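Shop tips: hand-held grippers and soft packages

Drops, slips and crushed packs when you work with paired grippers at a bench

Updated 23 May 2021

Most of the faults reported on a two-hand gripper bench have nothing to do with the software. They come from jaws, cables, screws and the way the bench is laid out. The tips below were collected after a bad week on our own bench, when a run of recordings had to be thrown out and one operator ended up with a pinched finger. They are in the order we would check them today, which is not the order we checked them then.

What went wrong

The task was simple. Pick up a sealed snack pack with both grippers, lift it clear of the tray, hold, put it back. The packs are the soft kind with air and a little liquid inside, and they do not hold a shape. Over two days we logged 149 attempts, and 78 of them were usable. The rest were drops, half-grips, packs that rotated on the way up, and a few where the left jaw did not open on release and the pack was dragged over the tray rim.

The first guess was operator fatigue. The second was grip force, so the force setting went up. The number of drops fell slightly and two packs burst at the seam. Raising the force was a mistake and it hid the real fault for most of a day.

The real fault was in the left gripper. One of the two screws holding the jaw to its slide had backed out by a turn and a half. Under light load the jaw tracked normally. Under side load it tipped, and the two pads no longer met flat. The position readout showed nothing, as it reads the motor and not the fingertip.
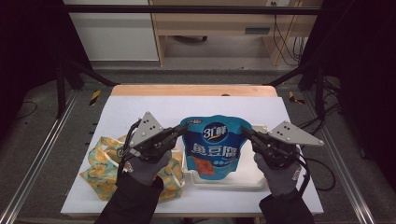
A tipped jaw is easy to miss on a hard object. A box or a bottle forces the pads back into line and the grip holds. A soft pack lets the jaw stay where it is, and all the load goes through one edge of the pad. If your rig handles blocks without trouble and fails on bags, check jaw alignment before anything else.

Checking jaw alignment

Power off. Pull the connector at the gripper end.

Close the jaws by hand on a strip of plain office paper. Pull the paper out slowly. It should drag evenly across its width. If it swings to one side as it comes out, the pads are not parallel.

Repeat at three openings: nearly closed, half open, and with a scrap block between the pads. A loose slide often passes at one opening and fails at another.

Push the fingertip sideways with a thumb. A small amount of give is normal in a plastic slide. A click is not.

Screws and threadlocker

The jaw screws on the Skiltach grippers go into brass inserts set in plastic. Medium-strength threadlocker is fine on the brass but attacks some plastics if it runs. Put a drop on the screw, wipe it, and then drive it. Never fill the hole.

Tighten by hand with the short arm of the key in the screw. If you have a torque driver, set it to the figure on the card that came with the gripper and leave it there. Over-tightening pulls the insert, and a pulled insert feels exactly like a tight screw until the first side load.

Mark each screw head and the part under it with one line of paint pen. A broken line can be seen from arm's length. We added the lines after the fault and they have caught one loose screw so far.

Do not forget the screws on anything bolted to the top of the gripper. A bracket or plate that shifts by a degree will not drop a pack, but it will spoil the tracking data, and you will not find out until somebody processes it.

Cables

The second fault on the same bench was a jaw that froze for part of a second. It happened on release more than on pickup. We traced it to a cable that went tight whenever the operator turned the wrist outward.

Leave a loop at the back of the gripper large enough that the wrist can turn both ways with slack to spare. Test with the elbow locked straight, which is the worst case.

Fix the cable to the gripper body, not to the connector. One small tie with a turn of cloth tape under it will do. The tie should hold the cable without denting the jacket.

Run the rest of the cable away from the jaw side. A cable that drops in front of the work will be caught sooner or later.

If a freeze cannot be reproduced, hold the gripper still, start a recording, and flex the cable a hand's width at a time from the connector down. Look for gaps in the log afterward. Do not try to judge it by eye.

Replace a cable that has a bad spot. Moving the bend to another place buys a week at most.

Pads

Rubber pads glaze with use. A glazed pad looks clean and slightly shiny, and it slips on printed plastic film. Rub it with fine sandpaper, wipe it with alcohol, let it dry, and test again. Use isopropyl at 70 percent. Acetone softens the adhesive behind the pad.

If a package has burst, clean the pads before the next attempt. Oil and brine both get under the pad edge. On our bench one missed cleaning gave a string of slips that were blamed on the operator.

Change both pads on a gripper at the same time. A new pad against an old one pulls the package to one side.

Grip force on soft packages

Set force with the package you are going to lift, not with a test block. Start low. Raise the setting one step at a time until the pack lifts and stays level, then add one step and stop.

Grip below the top seam. The seam is stiff and feels like a good place to hold, but the jaws slide along it.

If the pack bulges between the pads, both grippers are moving in too far. Back off the closing distance before touching the force.

Discard a pack after 20 lifts or as soon as the film goes soft at the contact points. A worn pack behaves differently from a fresh one and will send you after faults that are not there. Keep the discards out of the kitchen. Anything that has been on the bench is not food.

Trays and bench surface

A shallow tray gives the package a repeatable start position. It also gives the jaws something to hit. Keep the fingertips above the rim on the way in, and come down only when both are lined up.

Fix the tray with removable putty at two corners. An unfixed tray moves a little each time, and by the end of a session the operator is reaching to one side without noticing.

Check for rocking in any board laid over the bench top. Press on each corner in turn. Shim it with card until it is quiet.

Cloth items used in other tasks should be folded and kept clear of the jaw path. Loose folds get picked up along with the package.

Fingers and gloves

The pinched finger happened during cleaning, with power on. The operator held the jaw open with one hand and wiped the pad with the other. The gripper received a close command from a script that was still running on the bench computer. The result was a bruise and a split nail. With the higher force setting still in place it could have been worse.

The rule since then is short. Nothing goes between the jaws until the connector is out. Stopping the script is not enough, and neither is the software stop button.

Wear gloves that fit. A glove fingertip that extends past the finger will find its way into the slide. Check the cuffs as well, and keep sleeves snug at the wrist.

Take a break every half hour. Holding two grippers out in front of the body loads the shoulders and forearms, and placement gets worse before the operator feels tired.

Anyone who feels numbness in the fingers stops for the day.

Rails and frame

On a bench with an aluminum frame, knock-on faults are common. A rail that has been leaned on shifts the whole reference. Do not rest tools or elbows on it.

Check the corner brackets once a month. The Fjeld brackets we use loosen at the slot nut first, and the outer bolt still feels tight. Hold the rail and twist. If it moves, take the bracket off and reseat the nut.

Replace hazard tape when it lifts. A raised corner catches cable.

Log sheet

Keep a paper sheet at the bench. Ours has a line for each session with the following:

Paper test, left and right
Paint lines intact, yes or no
Pads cleaned
Force setting at start and at end
Packs discarded
Anything odd

The force setting line matters most. Had it been there in the first place, the change made on the first afternoon would have been seen the next morning.

After a fault

Stop and leave the rig as it is. Write down the last three things that were changed. Then change one thing and run a short test before changing another. We changed force, pads and operator in the same hour and learned nothing from any of them.

Keep the failed recordings in a separate folder with a note. Ours went to the Vakberg drive under the date of the session, and they were useful later for checking the repair against.

After the screw was refitted and the cable rerouted, the same task was run again with the force back at its original setting. Some 70 lifts were made before the first drop, and that one was a worn pack.

Parts and supplies

Paint pen, fine tip
Medium threadlocker
Hex keys, metric, not ball end for the jaw screws
Spare pads in pairs
Cloth tape and small ties
Removable putty
Isopropyl alcohol and lint-free wipes

Replacement slides for the older Garau units take longer to arrive than the rest. Order one before you need it.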